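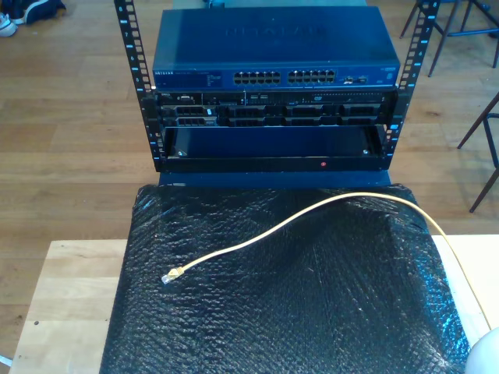 工单 214:测试机架上的网线连接不稳定,速度只有 100

提交人:Gualtiero Cattaneo(Geltville 机房)
受理:Stunetti 网络支持组
状态:已解决,等待提交人确认关闭
优先级:中

问题描述

各位同事好。我的中文是后来学的,如果有的句子不清楚,请直接问我,我会再解释一次。

我们机房的小开放式机架从上到下有三样东西:蓝色的 Netgear 交换机,黑色的 Dell 机架服务器,最下面是一个空的托盘。上星期我们把这个机架从里面的房间搬到外面的房间,搬以前把所有的网线都拔下来了。搬完以后我重新接线,服务器和交换机之间的连接就不正常了。

具体的现象如下:
1. 插上网线以后,端口的灯会亮,但是过几分钟会灭一下,然后再亮。
2. 服务器的系统里显示速度是 100,搬以前一直是 1000。
3. Forurby 的夜间备份没有完成。一共应该复制 1306 个文件,日志停在中间,写的是“网络不可达”。
4. 如果用手轻轻碰网线靠近插头的地方,连接会立刻断开。

第四点我觉得最重要,但是我不敢下结论。

已经做过的事情

重新启动了服务器,没有变化。重新启动了交换机,也没有变化。把网线从左边一组端口换到右边一组端口,现象一样。交换机的设置我没有改过,也没有恢复出厂设置,请你们先不要让我做这个,因为里面有几个 VLAN 是以前的同事设的,我没有完整的记录。

处理记录

09:10 支持组
您好,工单已收到。您写得很清楚。请先不要动交换机的配置。麻烦提供两个信息:一、服务器网卡的错误计数;二、现在用的网线是哪里来的,多长。

09:42 Gualtiero Cattaneo
错误计数(CRC)是 1664。我不知道这个数字从什么时候开始计算,可能从上次重启开始。网线是黄色的,Guerra 的成品线,三米,从旧房间带过来的。它在旧房间用的时候是从机架后面走的,现在从前面走,所以靠近插头的地方弯得比较厉害。

09:55 支持组
请把计数清零,让服务器传一个大文件,十分钟后再看一次。另外请看一下插头的卡扣是不是完整,插进去的时候有没有“咔”的一声。

10:20 Gualtiero Cattaneo
清零以后传了一个大文件,十分钟内计数又增加了,所以错误是现在发生的,不是旧的。
卡扣没有断,但是声音很轻。我同时试了抽屉里另一根同样的黄色线,那根的声音很清楚。有问题的那根从插头出来就马上转弯。 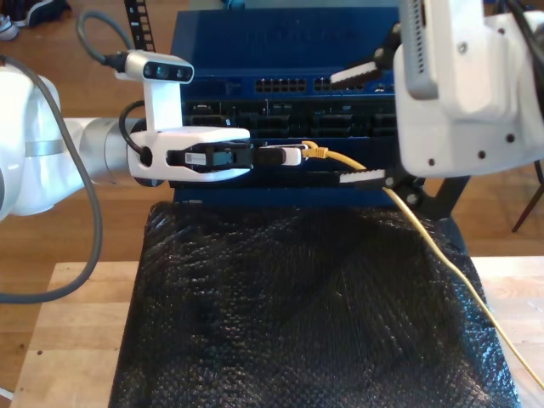
图二:黄色网线的插头一端,线在护套后面弯折。

10:48 支持组
谢谢。弯的位置离插头太近了,里面的线芯长期受力以后,容易出现接触不良。四对线里如果有一对不通,网卡和交换机常常会降到 100 继续工作,这和您看到的速度是符合的。
请按下面的顺序做:
第一步,在服务器上停止 Forurby 的备份任务,避免它在换线时重试。
第二步,拔下现在的网线。请先按住卡扣再拔,不要拉线。
第三步,用手电筒看一下交换机端口里面的金属针有没有歪,或者有没有灰。
第四步,换上抽屉里的那根线,插在左边一组的任意端口,听到声音以后轻轻往外拉一下,确认不会出来。
第五步,线从插头出来以后先直走一段,再慢慢转弯,用魔术贴固定在机架的立柱上。不要用扎带,扎带容易勒得太紧。
第六步,再次清零计数,传同一个大文件。

11:35 Gualtiero Cattaneo
第一步到第四步做完了。端口里的针看起来是直的,有一点灰,我用气吹清理了。
第五步有一个问题:我们没有魔术贴。可以暂时用布胶带吗?

11:41 支持组
可以暂时用,但请不要把胶带贴在服务器正面的通风口上。胶带时间长了会留胶,买到魔术贴以后请换掉。

12:30 Gualtiero Cattaneo
换线以后速度显示 1000。传完大文件,错误计数是零。我又碰了几次插头后面的线,连接没有断。
我想再问两个小问题,和网络没有直接的关系。
第一,最下面的托盘里能看到两颗银色的螺丝,左边一颗,右边一颗。我不确定它们是固定托盘用的,还是搬机架的时候留下来的。我不敢拧。
第二,立柱上有蓝色的短线和数字,上面能看到 6、7、8。这些数字是给安装位置用的吗?我想在机架表里写正确的位置。

13:05 支持组
关于螺丝:请用手指轻轻推一下。如果会滚动,就是松的零件,请收起来放进小袋子,写上机架的名字。如果不动,就是装在托盘上的,不用管。不管是哪种情况,请检查托盘两边和立柱连接的地方是否牢固。
关于数字:通常是机架的高度编号,但是不同的机架有的从下面开始数,有的从上面开始数。请从最下面到最上面看一遍所有的数字,再填表。填的时候请以设备最下面占用的那一格为准,和我们其他机房的表保持一致。

14:15 Gualtiero Cattaneo
明白了,谢谢。螺丝我推了,两颗都不动,所以我没有碰它们。托盘两边也是紧的。机架表我今天下午填。

夜间备份结果(星期日早上补充)

Forurby 的备份完成了,1306 个文件全部复制,没有重试。错误计数还是零。速度还是 1000。

有问题的那根黄线我没有扔,在两头都贴了纸条,写“坏,不要用”,放在机房门边的盒子里。如果支持组想用测线仪检查,请告诉我,我可以和下一批设备一起寄到 Stunetti。

支持组备注

原因判断:网线靠近插头处弯折过急,接触不良。没有用测线仪验证,根据换线后的结果判断。
处理:更换网线,调整走线。交换机配置没有改动。
遗留事项:购买魔术贴,换掉布胶带;补写 VLAN 记录(建议另开工单,由 Gualtiero 提交);旧线请随下一批设备寄回,我们测完以后把结果写在这个工单里。

提交人回复

VLAN 的工单我七月开,现在负责这个的同事在休假。这个工单可以先不关吗?我想等魔术贴到了、走线弄好以后再看一个晚上的备份。

支持组:可以,保留。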